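Lellutstead Linen and Clothing Bank
Progress report to the Grerkus Fund, second period

1. Purpose of the grant

The Grerkus Fund supports the collection, sorting and free distribution of bedding and everyday clothing to households in Lellutstead and the Oltel valley. This report covers the period from July to December and follows the headings set out in the grant agreement.

2. Households served

During the period 214 households received at least one package, against a target of 164. Most of the increase came from Oltel, where the October floods damaged ground-floor bedrooms along the river road. Referrals were received from the school district, two clinics and the county housing office. Self-referral opened in September and has been used mainly by older residents living alone.

Bed linen remains the item most often requested. Twin and full sizes were in steady supply, but queen-size fitted sheets ran out twice, and 5 households waited longer than the two weeks promised in our service standard. All have now been supplied.

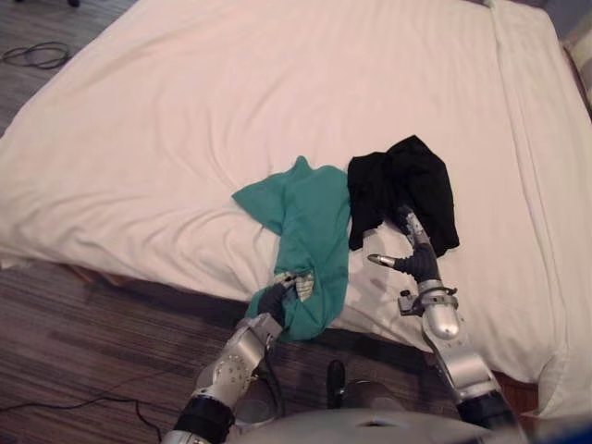 Bed linen and clothing, the two main categories of goods under the grant.

3. Clothing

Donated clothing is checked for stains, missing buttons and worn seams before it is accepted. The bank distributed 401 bags of clothing in the period. Adult shirts and sweaters were plentiful. Children's winter coats were not, and a separate appeal through the Lellutstead library in November brought in enough to meet requests through the end of the year.

4. Premises and partners

The lease on the Nic Giolla building was renewed in August on the same terms. The landlord has agreed to repair the loading door, although the work has slipped from October to February. In the meantime deliveries are taken at the side entrance, which slows unloading on busy mornings. The laundry agreement with the Oltel community center continues to work well.

5. Spending

Spending is within budget overall. Transportation costs were higher than planned as a result of extra trips to Oltel, and the difference was met from the unspent storage line - a change approved by the Fund in November. No further transfers are requested at this time.

6. Next period

The bank will build a reserve of queen-size sheets, extend opening hours to 7 p.m. on one evening each week, and begin a short survey of households six weeks after delivery. Survey results will be included in the next report, due in June.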